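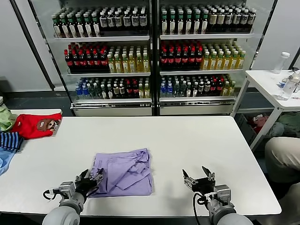 Left hand down on the purple one, right hand waiting its turn.

I've been putting off this gallery page for weeks, mostly because I was hoping to fill it with nothing but good news from Vuner (our shirt-folding setup, for anyone new around here). Instead you get the story of the wrist fault! We'd been cruising along through March, and then the right wrist started dropping out in the middle of folds. It wouldn't let go or flop over or do anything dramatic, it just froze where it was and threw error 555 at us, which in the Grinier manual is listed as "communication lost, see supplier." Thanks, Grinier.

My first guess was heat, so we sat through a lot of 10-minute cool-downs that did absolutely nothing except get us through a whole pot of coffee. My second guess was the software, and I lost an entire evening to that one. I rolled Undine (our motion planner) back to the old version, got the very same error, and went home grumpy. 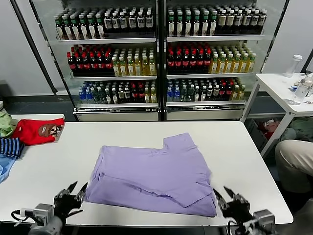 Purple shirt flat on the table, one hand at each side, the striped one and the rest over on the left.

What finally gave it away was keeping a dumb little log on paper. We ran 20 folds in a row and wrote down where the arm was each time it quit. It froze on three of them, and all three were with the right wrist twisted as far as it goes. So it was the cable! The connector at the wrist end had a cracked latch, and every big twist tugged it out by a hair. You could reproduce it with a fingertip, which I did, many times, feeling both clever and very silly. 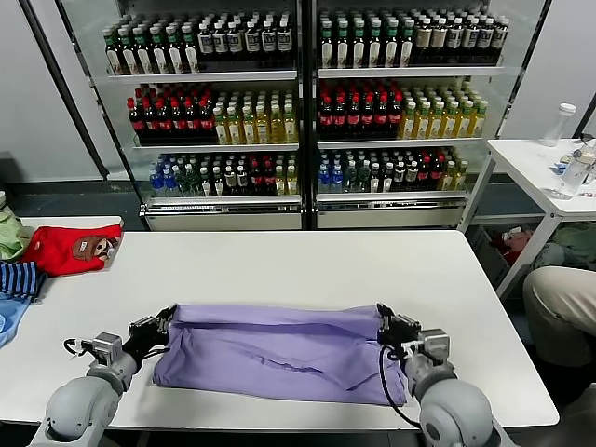
The part that bugs me more is the restart. When the connection came back, the arm picked up its old move right away with no prompt at all, and that's a bad thing to learn when you're leaning in to straighten a sleeve. No one got hurt, but I did yelp. Now a 555 means everything stays stopped until somebody hits reset by hand, and we keep our fingers off the table until then.

Van Loon is sending new connectors with a screw collar. Until they get here we've limited the wrist twist in Undine, so folding is slower and a bit uglier than I'd like. I'll add more pictures once the new parts are on.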